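Ticket 371, Rerthorpe cell: gripper stops short on descent
Opened by Olga Esteban

Stosum says this is calibration drift. I doubt it. I redid the table height in July and the error is back — same joint, wrist, fault 89.
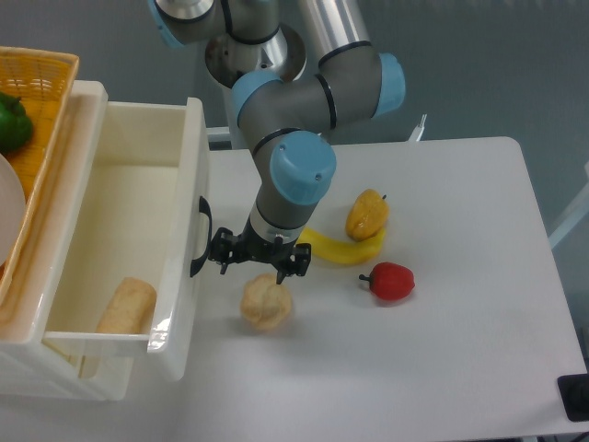

Ran 14 picks on the bun with the drawer left open. Three faulted, all on the way down. Drift wouldn't come and go like that. I'd check the wrist cable before anyone touches the offsets again.

Status: open, waiting on cable.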